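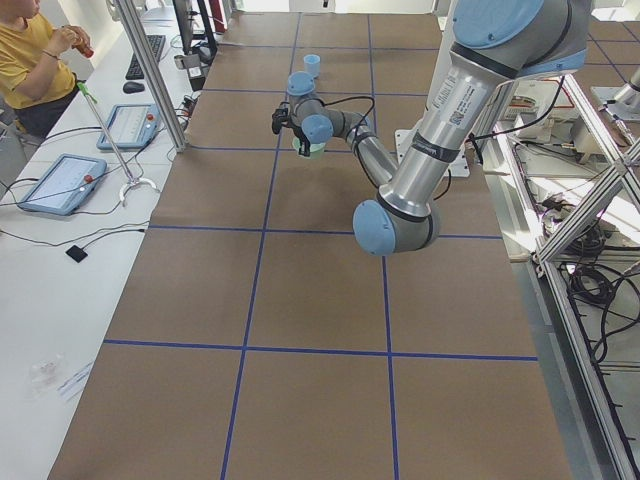
A Morning at the Hurkirlow Open Day, With a Shopping List

September, by the Trarkby equipment blog

Filed under: Site Visits, Buying & Budgeting, Automation

We left Trarkby before seven with a thermos, a folding ruler and a spreadsheet I had been fussing over since spring. Hurkirlow opens its workshop to visitors once a year, and I've wanted to go ever since our small packing and sample-handling outfit started talking seriously about buying an arm. I came home with a full notebook and a completely different spreadsheet, and I had a wonderful time!

For anyone new to the blog: we move a lot of light things. Cups, little bottles, trays of cups and little bottles. It's gentle, fiddly work, and our wrists know it. The plan (if you can call two columns of guesses a plan) was to buy one arm with a gripper next year, put it on the long bench by the window and see how far we got.

The doors opened at 9 a.m. and visitors were sent through in small groups, which I loved, as you could hear the answers to other people's questions. A couple ahead of me ran a bakery supply business and asked much better things than I did. I wrote down their questions too.

The light-handling bench

I spent most of the morning at this one. It's close to what we do: a big silver arm with pale blue joint caps, a black two-finger gripper, and a light green plastic cup held over the table. A small light blue cup stood a little farther back. I had come with my head full of big moves and long reaches, and there I was grinning at a plastic cup.

The table is what sold me on the whole approach. Brown paper over the top, blue tape laid across it in a grid of big rectangles. I had a line in my budget for a custom marked work surface with a number next to it that made me wince every time I scrolled past. That line is gone. Paper and tape come out of petty cash, and if we don't like where the cells fall we can pull the tape up over lunch and try again.

Then there's the size. On a brochure page an arm looks like a desk lamp. Standing next to one is another matter, and the links on this one are thick. I got out the folding ruler when I got home and had to admit the window bench won't do. We need a wide table, clear floor on the far side of it and something solid to bolt to. The mounting plate on theirs was fixed flat to the table, and there was a second arm on a metal base beyond it. I had budgeted nothing for mounting. Zero! It has its own line now.

The desk next door

This was the surprise of the day for me. A long white desk ran alongside the worktable, and it was every bit as busy as the table: keyboard, mouse, monitor stand, a cluster of small devices and plugs at the back, and two teach pendants lying flat, each with a red emergency stop button. Someone in a yellow T-shirt was standing at the far end with a small red-brown bottle in hand. Cables everywhere.

I had pictured the arm and forgotten the desk. So, things that went onto the spreadsheet while I stood there:

- a desk the same length as the worktable, placed where you can reach a stop button without stretching
- room for the pendants to lie flat, with elbow space left over
- cable management, and a lot more of it than I'd have guessed (there were coils of black cable in the aluminum frame on the other side as well, and one looping along the arm itself)
- aluminum framing, with a shelf for the equipment that has to live close by

I asked at the welcome table what first-time buyers forget, and was told "the furniture," with no hesitation at all. I believe it.

Some numbers, for those who asked

Hurkirlow charges 73 dollars for the full-day ticket, lunch included, and I'd pay it again tomorrow. They also run a planning workshop over 7 evenings for 476 dollars, where you bring your own floor plan and parts list and leave with a proper quote request you can send out. I've signed up. Set against the price of an arm, it's the cheapest item on my list, and I'd much prefer to make my mistakes on paper.

We've also put 700 dollars aside for mock-up materials: paper, tape, scrap lumber for a dummy arm, and a secondhand desk if one turns up. The idea is to lay out the whole cell in our own space and walk around in it for a couple of weeks before we spend anything serious.

The vendor tables

After lunch (a very good lentil soup) I did the rounds. Vieira had a nice stand on grippers and fingertips, and let visitors squeeze, bend and generally abuse the samples. They made a point I'd missed, that we should plan on several sets of fingers from the beginning if our containers vary. Ours do. Another line on the sheet.

Futus was there with service plans. I'm less sure about those. The top tier looked generous for a shop our size, and the bottom tier didn't include a visit in the first year, when I'd expect to need one most. I took the leaflet and I'll read it again with coffee. If you've had one of their plans, write and tell me how it went.

I skipped the palletizing demo at 3 p.m. because of the line, and I hear it was excellent. Next year.

Where the plan stands

The arm itself has moved back two quarters. Framing, mounting, the desk and the wiring come first, along with the workshop. My old sheet had the arm at the top and everything else squeezed in below under "misc." The new one has no "misc." row, and the total is higher, and I'm strangely cheerful about it.

If you're going next year, wear soft shoes, the floors are hard concrete all the way through. Parking is behind the building, and the entrance is on the canal side, where the sign is small and mostly covered by a hedge.

Recent on the blog

Measuring the window bench (again)
Lease or buy? Our first attempt at the sums
What we learned from a used conveyor
Reader mail: small grippers, big opinions
Power outlets: how many is enough?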